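Gripper trial, two-arm bench, notes on finger sets and wrist cameras

Carried over from the last entry: the Goso parallel fingers came back from the machine shop with the tips reground, and both wrists now have the same mounting plate. The plan was to settle whether the taper is worth keeping for thin items on a dish, or whether we go back to the square pads from Vasiliauskas and live with the extra width. Same controller build on both sides. No tuning between runs except where noted. 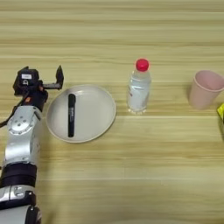
Midgate, 6th May

Left arm first, marker and plate. The marker lies close to straight up the plate from the head camera's side, so the wrist has to turn almost a quarter before closing. The planner takes the long way around more often than it should. Matvii Ostapchuk thinks the joint limit on the wrist is set too tight in the config, left over from when the cable was routed through the old bracket. I checked the file and he is right, the limit is still the old value. Not changed yet. I want the baseline first.

Approach height over the rim is the other problem. With the tapered tips the finger clears the rim going in, but the lower edge of the housing comes down very near it at full descent. The clearance check in the controller uses the square pad model, so its number can't be trusted here. Need to export the new tip geometry and load it before anyone runs this above half speed.

Grip force left at the default. Closing force on the marker barrel is more than it needs and I would like to bring it down, but the Goso driver only takes force in steps and the lowest step is under what the cup wants. Per-object force would fix it. The Pultitz controller does that out of the box. Ours would need a small wrapper.
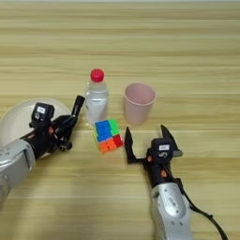 The wrapper is perhaps a day of work, most of it in testing the handover when one arm lets go and the other has already closed. I would sooner do that than swap controllers in the middle of a comparison.

Wrist cameras. Both streams are set to the same exposure, and the left one still comes out darker in the log thumbnails. Swapped the cables at the hub and the dark stream stayed with the left camera, so it is not the port. Could be the lens, could be the gain table. Matvii will put the spare on and repeat.

Logging: 3,421 files in the session folder at lunch, of which 1,852 are depth. The writer drops depth when the disk buffer fills and gives no warning, only a gap in the numbering. Have added a line to the start script that stops the run if the buffer goes past its mark. Crude, but I would rather lose a run than find the gap a week later.

Latency on the left gripper, command to first motion, 142 ms. The right is in the same range by eye but I did not save the trace, so it doesn't count. Redo.

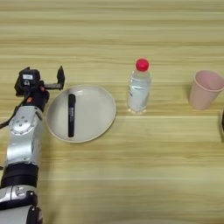
On the redo, use the trace tool and not the console timestamps. The console adds its own delay and it varies with what else is open on the machine.

Vasiliauskas pads, from the bench notes in October: better on flat-sided items, worse on anything round lying down, and the rubber picks up dust and has to be wiped. Nothing I have seen so far changes that. The pads also add enough width that the two wrists start to crowd each other over the middle of the table, and the collision margin then has to go up to 300 mm between housings. With the tapered set we can run it tighter.

Head camera calibration was redone before the session. The table grain gives the feature matcher trouble, as the stripes repeat and it will happily lock on one band over. Masking the table out of the match fixed most of it. A plain grey mat would fix the rest. 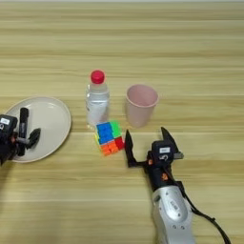 The two-arm reach test is the one that decides the finger set. Right arm works the cube and cup side, left arm keeps to the plate, and the shared zone is the strip in between. The bottle is the awkward item, standing near the middle with the plate's right rim curving in close to it, which leaves the left gripper little room to come in low from that side. For the right gripper the cube is in front and blocks the low approach as well. Options are to take the bottle from above by the cap, or to move the cube first. The cap grasp is quicker to plan, but I don't like hanging a bottle from two tapered tips. I'll write the task order as cube, bottle, cup and see what the planner makes of it.

To do:
Open up the wrist joint limit, rerun marker baseline after.
Export tapered tip model, replace the square pad model in the clearance check.
Spare camera on left wrist (Matvii).
Right gripper latency, with trace.
Ask Goso if the force steps can be made finer in firmware.
Grey mat.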